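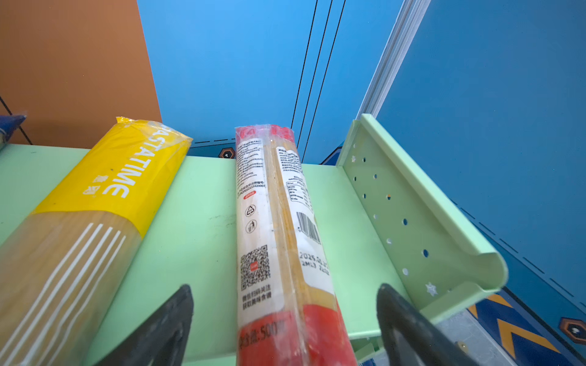
**Juška Shared Workshop – Robot Arm Group**

December, bench notes, started 7:30 pm

Spaghetti night again! Cuiping Dai brought the pasta and I've been moving the arm in on the shelf for most of the evening, with the wrist camera feeding the laptop. The job is still the same one: get the fingers down either side of the package with the red ends, close, lift, back out, and leave its neighbor with the yellow band alone.

The finger spread is better than last month. I had the open position set way too wide, and the right finger kept wandering over toward the side panel (the one with the little holes and the rolled lip – I've scraped it twice now and I'd like to stop). Closed it up by 4 mm and the approach looks a lot calmer.

Clear film is still a pain. The detector loves the white label and the QR code, so it puts the box around the label and calls it a day, and then the grip center lands too far along the package. Mathias Koller thinks we should just offset it by hand and move on. I'd rather relabel the training shots with the whole package outlined, film ends and all – there are only 68 of them, that's one evening and a pot of coffee.

Tally for tonight: 5 tries, 4 good lifts. On the bad one it got the package up and then the noodles slid inside the wrapper and the whole thing tipped nose down. Bagged pasta is so much floppier than the boxes we practiced on! I want to try grabbing nearer the middle and going up at half speed.

Other stuff, before I forget:

- left finger mount has a bit of play, needs the longer screw (Mathias has the box)
- wipe the smudges off the shelf
- gripper driver is back on the old Prolia build, the new one drops the connection after roughly ten minutes
- don't touch the camera angle!! Calibration is saved as "green shelf 4"

Cuiping wants to try it with three packages side by side next. Fine by me, but the finger mount gets fixed first.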